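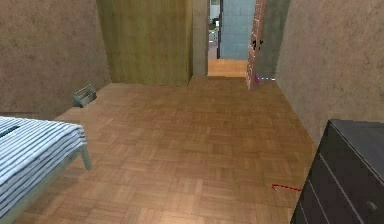 When a household robot fails in someone's home, the first question put to its maker is usually what it was tested against. Until recently there was no agreed answer. Each firm built its own virtual rooms, ran its own trials and published its own pass rate, and a buyer had no means of comparing one claim with another. The code of practice now being adopted by suppliers to the Nollby housing association is an attempt to put that right. It begins with the simulated home, and it asks for rooms with the ordinary difficulties left in: a bed and a dresser on either side of the route to the door, a wire basket standing on the floor by the wall, a door that opens into the room, and parquet that gives way to a brighter floor beyond the threshold.

The code was drafted over two winters by Futero, which supplies software for mobile machines, and Avitden, a testing house. It is short by the standards of the trade and can be read in an afternoon. Its central rule is that no machine may enter an occupied flat until it has completed 400 simulated journeys, spread over at least 100 different room layouts. A supplier may not choose the layouts itself. They are drawn by the testing house from a shared library, which held 522 rooms when it was last revised in November.

Much of the text is concerned with small things. Low objects must be included in every layout, as they are easily missed by sensors mounted higher up. Patterned surfaces are required as well. Striped bedding, basket-weave flooring and speckled plaster can all confuse a system that has been trained on plain walls, and the drafters considered that a room without pattern was hardly a test at all. Doors must appear open, closed and at an angle.

There has been some resistance. Dursun, a maker of delivery robots for care settings, argued during the consultation that a fixed number of journeys would favour larger firms with more computing power to spare. The final version meets this in part – smaller suppliers may spread their trials over a longer period, although the total is unchanged.

A further section deals with records. Every contact with furniture must be logged, however light, and the log must be kept for five years. Where a machine stops and cannot continue, the supplier must state the cause in plain words that a tenant could follow. Avitden reports that this has proved the hardest requirement to meet, and that first drafts are often returned for rewriting.

Simulation does not replace supervised trials in real homes, and the code says so on its opening page. A trained person must be present for a machine's first visits to any flat, and the tenant may end a visit at any time without giving a reason. The next revision is expected to cover stairs and shared corridors, both of which are outside the present text.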